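Preguntas frecuentes -- Sillas de oficina Selel
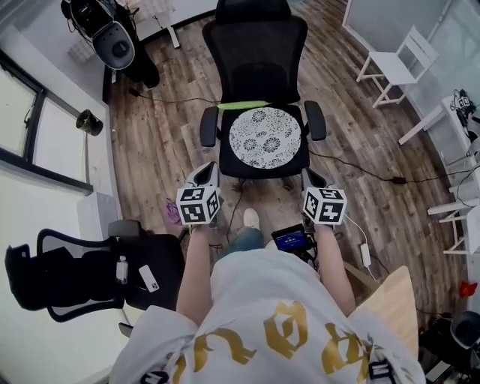
Silla negra de malla y respaldo alto, sobre suelo de madera.

¿Cuánto tarda el envío?
8 días laborables a península. Baleares algo más, consultar antes.

¿Viene montada?
No. Caja con base, ruedas, pistón, asiento y respaldo. Llave incluida. Los tornillos del respaldo no apretar a tope hasta el final -- es el fallo típico.

¿Sirven las ruedas para parquet?
Las de serie son para moqueta. Para madera o tarima pedir las de goma, ref. 2671. Se cambian a mano, tirando fuerte.

La silla baja sola, ¿qué hago?
Pistón gastado. Recambio ref. 3112, vale para Selel y tambien para Grunamis. Para Khúc no, otro diámetro.

¿Cómo se limpia la malla?
Aspirador con cepillo y paño húmedo. Nada de lejía. Secar al aire.

¿Garantía?
Tres años en estructura, uno en ruedas y reposabrazos. Guardar la factura!

¿Puedo devolverla ya montada?
Sí, pero hay que desmontarla y meterla en caja. Si ya no hay caja, escribir a Wevine y mandamos otra (se cobra aparte).

¿Precio para empresas?
A partir de diez unidades. En pedidos de más de 2000 euros el porte va incluído.

¿Cerráis en verano?
En junio no. En agosto solo pedidos por la web, sin teléfono.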